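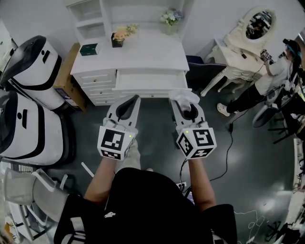 How do I stop the wide drawer on a painted dresser from sticking? The small drawers next to it slide fine.

Prosser
Take the drawer out and rub candle wax along the bottom edges of both sides and on the runners inside. Wide drawers rack when pulled from one end, so pull from the center. If paint has built up on the edges, sand it with 100 grit before waxing.

Po-yen Lui
Check that the dresser is level first. Mine was off by 2 mm at one back foot — a shim fixed it. Paint needs to be fully cured before you wax anything.

Inen119
Same problem, waxed mine in October. Still sticks a bit.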